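Uritz Shared Workshop
Bench inspection: two-arm cloth folding build
Inspected by: Felicja Szczepańska
Build owner: Humaira Tanoli
Period: January

1. Emergency stop within reach of the operator's chair. Pass.
2. Base clamps tight on both arms. Pass. Left clamp pad worn, replace before next inspection.
3. Power supply fused and covered. Pass.
4. Cables clear of the elbow joints. Fail. Re-routed on the day and passed on second check.
5. Speed limit set in software, 300 mm per second. Pass.
6. Reach kept inside the marked area, 620 mm from each base. Pass - the tape needs renewing at the rear.
7. Finger screws checked for looseness. Pass.
8. Guard screen fitted on the walkway side. Not fitted. Owner to supply by Sunday.

Comments
Item 8 must be closed before the arms are run with other members present. Hiu-tung Wu will sign for it.

Loose thread is the remaining concern at the grippers. Fibres can work into the finger joints and should be cleared after every session with the power off. The orange strip now in use is badly frayed along one side, close to the fingers of the nearer gripper, and should be hemmed or replaced with a clean-cut piece. The tabletop has a few small marks and scuffs, which are acceptable.
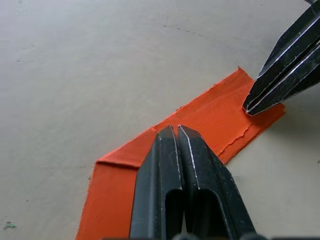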